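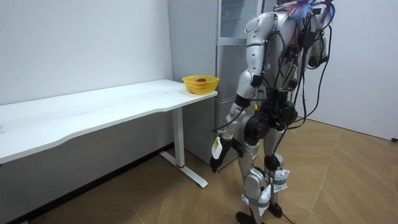 Subject: Re: [ulport-rooms] Marks on the white desks

On Sep 4, 2021, Kulkarni Road front office wrote:

> Hello all,
>
> We have taken on two long white desks from the Loseo clearance and they are already looking grubby. There are grey smudges along the front edge and some darker scuffs further in, where people slide things across. Washing-up liquid took off some of it. The scuffs stayed.
>
> Two questions. What do other rooms use on plain white tops? And do you put anything under the metal feet? Our floor is pale wood and was only refinished in June, so I would like to keep it nice.
>
> One person here suggested fine sandpaper (400 grit) for the scuffs. I said I would ask first.
>
> Thanks

Please don't sand them. Someone tried it on one of ours with the same 400 grit and the patch went dull straight away. It now picks up dirt faster than the rest of the top, and we keep a monitor stand over it.

We have had our long white desk against the left-hand wall for a good while and it has the same faint smudges and scuffs as yours. What we do with it is fairly dull. Clear everything off, wipe it down with warm water and a drop of washing-up liquid, then dry it properly with a clean cloth. If you leave it to dry by itself you get a film, and the film shows up as more smudges when the light is low. I suspect half of what you are seeing is old film and not dirt.

For scuffs that are still there after that, we use the Garnix cream cleaner on a damp cloth. A very small amount, light pressure, then rinse twice. Try it somewhere at the back first. It shifts most rubber marks and most pencil. It does nothing for actual scratches, and I have stopped trying with those. A melamine sponge also works but it is a mild abrasive, so I keep it for the worst marks and don't go over the same spot more than once or twice.

A full clean takes me 17 minutes with nothing on the desk. With things on the desk it takes all morning.

On the feet: yes, put felt under them. Ours has the upright white metal leg with a flat bar along the floor, and grit gets under the bar and grinds away whenever the desk is nudged. I use long strips of felt, 6 mm thick — the thin ones flatten within weeks. Lift the desk to fit them, with one person at each end, and sweep before you put it down again. Check the felt every so often for grit stuck in it, particularly in winter.

Use a barely damp mop on the floor itself. I would not run a wet mop up against the foot bars, as water sits underneath where you can't see it.

The other thing worth sorting out early is the corner at the open end. On a long desk along a wall that is where everybody cuts past, and it collects knocks and marks faster than anywhere else. We try to leave a clear walkway there, with mixed results.

We have a spare roll of the felt, enough for 4 desk feet. I can leave it at the Ulport post shelf if you want it. Let me know on here or just ring the room.

Regards,
Room bookings, ground floor

--
ulport-rooms mailing list
To leave the list, reply with "unsubscribe" in the subject line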